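Night sessions return to the Stilevdale sculpture room
August
By Aidan Duggan

The Stilevdale Arts Centre will reopen its sculpture room in the evenings through to the end of the season, after members asked for hours that suit people who work during the day. Doors open at 6 pm and close at 9 pm.

Dineo Shabalala is running the portrait modelling course again. It costs $153 for the term, including clay and one firing, and there are 14 places. Beginners start with the skull and the big planes of the face before they go anywhere near hair. Most people want to do it the other way round, and most end up scraping the curls off in the third week — the head underneath was never right.
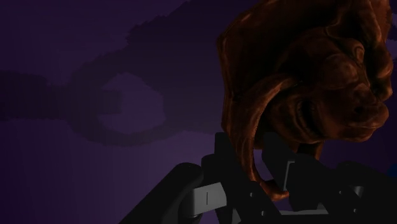 Picture: Stilevdale Arts Centre

Hair is treated as mass in Dineo's classes. She asks students to block in a few heavy folds, follow them round the head, and leave the fine lines until the clay is leather-hard. A warm brown finish will show up every ridge, so it pays to check the work under a single low lamp before it goes any further.

The talk on patination has moved to the upstairs room. Corentin Brunet will cover wax, liver of sulphur and cold finishes for plaster, and will bring test tiles to handle. Members get in free and visitors pay at the desk.

The tool library has had a clear-out. Wire loops and wooden ribs can be borrowed for a fortnight, but callipers now stay in the building. Please wash tools before returning them — dried clay has blocked the sink twice this winter.

Contact the Stilevdale Arts Centre office | © Stilevdale Arts Centre | Back to top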